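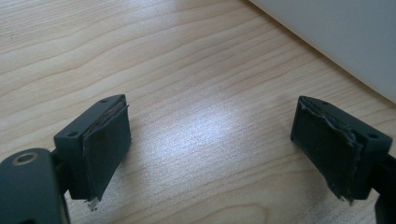
Page last changed: 12th April

Beeswax or hard oil on a kitchen table?

zaid_saliba
Original poster
Finished sanding the kitchen table this weekend and I am so happy with it! Light wood, lovely grain, went up to 180 grit and stopped. Now I need a finish. My aunt swears by plain beeswax, the guy at Qudah Hardware pushed me toward a hard oil called Flustum. We eat every meal there and my kids do their painting on it. What would you use?

maribel_c
Oh, congratulations! Oil, every time. I put three thin coats of Flustum on ours last August and I still run my hand over it when I walk past. Thin is the word though - if it looks shiny after you wipe, you left too much on.

OmarBitar
Going to disagree. Wax is gorgeous on pale wood and it keeps it pale. Oil turns everything a bit yellow, and then you're stuck with yellow. With wax you just rub more in when it gets tired. I do mine while the radio's on, takes me 21 minutes.

maribel_c
Omar, do you put hot mugs on it?

OmarBitar
On coasters, like a civilized person.

hanan.o
Mugs are the whole question for me. I had wax for two years and loved the smell and the feel, but I had white rings all over it by the end. My sister's oiled one has had soup, coffee and nail polish on it and looks great. She used Zorik, the one with a little white pigment in it, so it didn't go yellow either.

zaid_saliba
I didn't know there was a white one! Does it look like paint?

hanan.o
No, hers just looks like bare wood. Stir it really well, the pigment sinks. Try the underside first.

tfarah
Do both! Oil, wait a good two weeks, then a bit of wax for feel. Been doing this on cutting boards and stools forever. And do the underside too, Zaid, at least one coat. I skipped it on a bench top once and it cupped.

OmarBitar
Wax over oil is fine, I'll give you that one. Still think 180 is too rough to stop at for wax. Go to 240.

maribel_c
For oil 180 is perfect, don't go finer or it won't soak in.

zaid_saliba
OK, ordered a small can of Zorik and I'll test it underneath. Omar, I'm doing the bread box in beeswax so you get one too. Do I need to raise the grain with water first?

tfarah
Yes, damp cloth, let it dry overnight, then a light pass with the 180 again. Lay your rags out flat outside when you're done, don't ball them up - oily rags can catch fire.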